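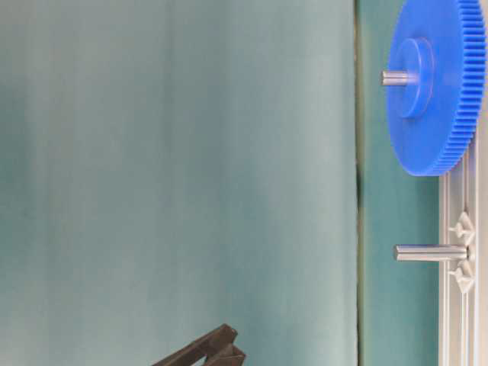
Lụa Đinh would like it known that the second shaft is supposed to be bare at this stage, and that whoever keeps tidying a gear onto it before the morning setup can stop. At Plorar the gear cell gets 20 minutes of fussing a day, most of it over where the gripper thinks that lower rod is. Touch off on the rod's flat end, back away, save, repeat. The manual allows six tries. Đinh has needed 9, in March, with the heating out. The blue gear up top stays put while she works. Then she wipes the fingertips, signs the sheet and goes looking for the pen she signed it with.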